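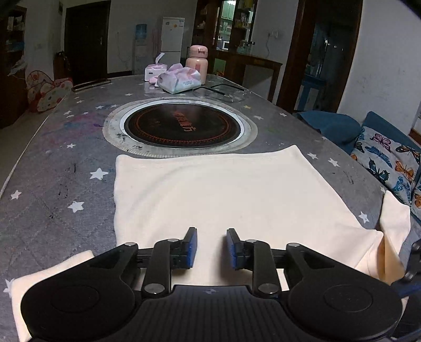
Handgeführter Greifer über einem cremefarbenen Langarmteil, Ärmel noch ungeordnet

Forum Textilpflege und Wäscherei > Betrieb und Personal > Falten mit Greifern, Erfahrungen?

mangel_moni schrieb im August 2018:
Wir sind eine Wäscherei mit 30 Leuten, Schwerpunkt Bewohnerwäsche aus Heimen. Flachwäsche läuft seit Jahren über die Maschine, Oberteile falten wir von Hand. Jetzt will die Leitung das Faltsystem von Cirkero einführen. Vorher sollen Kolleginnen mit Handgreifern falten, damit der Roboter daraus lernt. Wer hat das schon mitgemacht? Was wird aus den Plätzen am Falttisch?

Pringle419:
Bei uns seit März. Handtücher kann die Anlage, Langarm nur, wenn die Ärmel vorher glatt liegen. Liegt einer verdreht unter dem Rumpf, bleibt sie stehen und jemand muss hin. Von fünf Falterinnen sind zwei jetzt in der Sortierung, entlassen wurde keine. Die Sortierung ist aber die schwerere Arbeit.

heissmangel:
Glaube ich erst, wenn ich es sehe. Eine geübte Kraft schafft bei uns mehr als 200 Teile in der Schicht, und zwar jede Sorte. Uns hat Fistero auch viel versprochen, das Gerät steht heute im Lager.

Pringle419:
Die Stückzahl schafft die Anlage auch nicht. Sie läuft dafür nach Schichtende weiter.

Marion Tennant:
Ich bin im Betriebsrat und habe so eine Einführung begleitet. Lasst euch vorher schriftlich geben, wofür die Aufnahmen benutzt werden und ob sie einzelnen Personen zugeordnet werden. Bei uns wollte der Anbieter Zeiten pro Kollegin auswerten. Das steht jetzt als Verbot in der Betriebsvereinbarung.

heissmangel:
Und wer den Greifer führt, bringt der Maschine die eigene Arbeit bei. Dafür gibt es bestimmt keine Zulage.

Marion Tennant:
Bei uns gibt es eine, befristet. Verhandelt das, bevor es losgeht – danach ist es schwer.

mangel_moni:
Danke. Von einer Zulage war bisher keine Rede. Wie ist das mit den Handgelenken? Eine Kollegin hatte schon zwei OPs.

urnance_fan:
Wir haben Urnance, gleiches Prinzip. Nach einer Stunde merkt man den Daumen. Wir wechseln jetzt jede halbe Stunde, damit geht es.

Pringle419:
Wechsel haben wir auch, steht aber nur auf dem Papier. Wenn viel los ist, macht es doch immer dieselbe.

mangel_moni:
Dann nehme ich Zulage, Wechsel und Aufnahmen mit ins Gespräch.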